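Sunday at the bench, and the sorting arm

Back in the shared workshop at Stilport this Sunday, with a flask of tea and far too many biscuits.

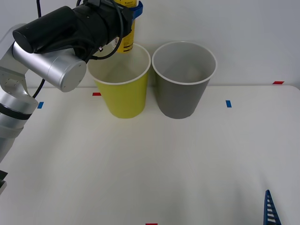

Does a home-built arm need a camera to sort things?
You can manage without one if every object starts in the same place each time, but I'd fit one as soon as you can afford it.

I held out for ages myself (stubborn, I know!) and typed every position in by hand, 30 of them, which ate up most of a lovely afternoon. The Gurkier board took them all without grumbling, bless it, though I still want to slow the wrist down by 20 per cent and tidy up my notes before I go any further. Next week I'm back on the wiring.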